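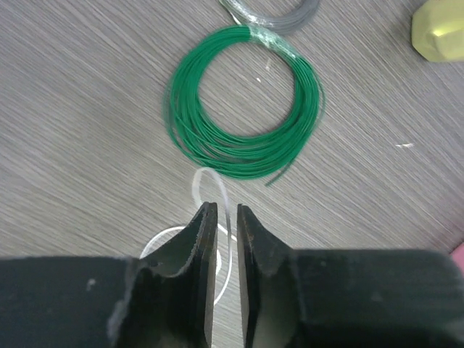 A parent wrote to us in October to ask why the Bisorcombe School of Sewing and Tailoring makes new students spend their first evenings on hand stitches when they've signed up to learn a machine. She said her son had a machine at home already, that he was bored by the second class, and could he skip ahead. We get a version of that letter every term, so the answer is on this page along with the rest of what people ask us.

He couldn't skip ahead. He stayed, and he is now in the trousers class.

About the school

Bisorcombe is a small school that teaches sewing, pattern cutting, alterations and basic tailoring to adults and to teenagers aged 14 and up. We hold classes in the evening and during the day on Saturday. We are not a college and we don't give degrees. Students who finish a full course get a certificate from us that lists what they made and which techniques were checked.

The school began as a single alterations class held above the Flutier dry cleaner on the corner. The cleaner had more hems and zippers coming in than it could handle, and the class was set up to train people to do that work. A good part of how we teach still comes from there. Students learn on real garments early. They learn to take a seam apart before they learn to put a fancy one together, and they learn to leave enough seam allowance for the next person who has to let the thing out.

We moved to our present building when the room over the cleaner got too small. It has 3 classrooms: one for machine sewing, one for cutting, and one for hand work and pressing. The cutting room has long tables at standing height. Please don't sit on them. The pressing room gets warm in summer and we keep the door open, so classes next door may hear some steam.

How the courses run

A full course is 10 weeks, one class a week. Each class is two and a half hours with a short break. There are four levels.

Level One covers hand stitches, threading and cleaning a machine, straight and curved seams, seam finishes, and a plain tote or apron. Hand stitches take up the first two classes. Running stitch, backstitch, slip stitch, catch stitch and a hand-worked buttonhole are all used again in every later level, and a student who can't do them will be stuck at Level Three when the lining has to go in.

Level Two is skirts and simple tops. Students take their own measurements with a partner, adjust a printed pattern, cut in muslin, fit, and then cut in fabric. This is where most people first find out that their size in a store has little to do with their size on a pattern envelope. Bring a notebook.

Level Three is trousers and shirts. Fly fronts, waistbands, collars with a stand, cuffs and plackets. It is the hardest course for most students and the one that gets repeated the most. Repeating is fine, and anyone who repeats a level within a year pays half price.

Level Four is a lined jacket. Classes are kept small and run only when enough people have finished Level Three. We usually manage one Level Four group a year. If you are waiting for it, tell the office so that we know you are there.

Alterations is a separate course. It can be taken at any time after Level One. Students work on hems, zippers, taking in and letting out side seams, shortening sleeves and replacing linings. You are expected to bring garments from home or from a thrift store. Do not bring anything you would be upset to ruin, and do not bring anything that belongs to someone else until the last weeks of the course.

Teenagers

Students aged 14 to 17 take the same classes as adults. We tried a separate teen class for a while and gave it up. The younger students did better at a table with people who had come straight from work and wanted to get something finished. A parent or guardian has to sign the enrollment form and needs to be reachable by phone during class. We don't supervise anyone outside class hours, so please be on time for pickup.

What we provide and what you bring

Machines are provided for use in class. Most are older mechanical models that we service ourselves. They do a straight stitch, a zigzag and a basic buttonhole, and they hold up well to beginners. There are also overlock machines, which you may use once a teacher has checked you on threading.

Irons, pressing cloths, hams and sleeve boards are provided. So are pattern paper, chalk and muslin for exercises.

You need to bring:

Fabric shears that are used for fabric only
Small scissors or snips
A seam ripper
Glass-head pins (plastic heads melt under the iron)
Hand needles in mixed sizes
A soft tape measure
A thimble that fits
Your own thread and fabric for projects

The office sells a starter kit with everything on that list except fabric. You don't have to buy it from us. If you have your grandmother's shears and they still cut to the tip, bring those, and we can tell you where to have them sharpened.

If you own a machine and would like to learn on it, you are welcome to bring it. Bring the manual, the foot pedal and the right bobbins. Most of the trouble we see with home machines comes from bobbins that almost fit.

The Ganix room

In the hand work room there is a wall of drawers that we call the Ganix room, though it isn't a room. The name comes from the cabinets, which had it stamped on the back when we bought them secondhand. The drawers hold buttons, zippers, hooks, snaps, elastic, bias tape and shoulder pads, nearly all of it donated. Students can take what they need for class projects. For anything outside class there is a jar by the sink and a price list taped above it.

We are glad to get donations of notions and of fabric in lengths of a yard or more. We can't take scraps, used clothing, foam, or machines that don't run. Please call before leaving bags at the door.

Yoshida evenings

Once a month the school is open to anyone, enrolled or not, for mending. These are called Yoshida evenings after the street we are on. There is no teaching plan. You bring what needs fixing, you sit down, and a teacher is there to help. We help with buttons, tears, hems, darning and worn elbows. We don't take mending in to do for you, and we don't work on leather or on upholstery.

There is no charge. Seats go in order of arrival, and on cold nights the room fills early. Knitters come too and are welcome, but our teachers know very little about knitting and will probably pass you along to whoever is in the next chair.

Our teachers

All of our teachers have worked in the trade, in alterations shops, in costume departments or in small factories. Several were students here first. We ask every new teacher to assist in a full Level One course before leading a class. They don't all do things the same way. One will tell you to pin across the seam and another will tell you not to pin at all, and both get a straight seam. While you are in a class, do it that teacher's way. Afterward you can choose.

We keep classes at a size where the teacher can look at each person's work at least twice in an evening. If a class is full, we start a waiting list and don't add chairs.

Fees and refunds

The fee for a full course is $200 and is due when you enroll. You may pay in 2 parts if you ask the office before the first class. The fee covers teaching and the use of machines. It doesn't cover your own fabric and thread.

If you withdraw before the second class we return the fee in full. After that we can't refund it, but you can move to the same course in a later term one time. If we cancel a course, you get all of your money back or a place in the next one - your choice.

If you miss a class, you can sit in on another group at the same level when there is a free machine. Call first. We don't record classes.

What students go on to do

Most of our students sew for themselves and their families. Roughly one in five takes in paid work of some kind, usually hems and repairs for neighbors. A few have found jobs in shops nearby, and Flutier still asks us for names when it is short of hands. We pass on the names of students who have told us they want that. We don't promise anyone a job.

We also hear from people who finished one apron and never sewed again. That is all right with us. They can put a button on.

Visiting and getting in touch

You can watch part of a class before you enroll. The office will give you an evening and a chair at the back. Level Two is a good one to see, as the room is busy and there is usually a fitting going on.

The office is open for an hour before each evening class and all through Saturday classes. The front door sticks in damp weather and needs a firm push. There is one step at the entrance, and we have a ramp that we put out when asked. All three classrooms are on the ground floor. Street parking is free after six.

Enrollment forms for the coming term can be picked up at the office or sent by mail. Forms that arrive without a level marked will be put down for Level One.

Page last updated 12/27/24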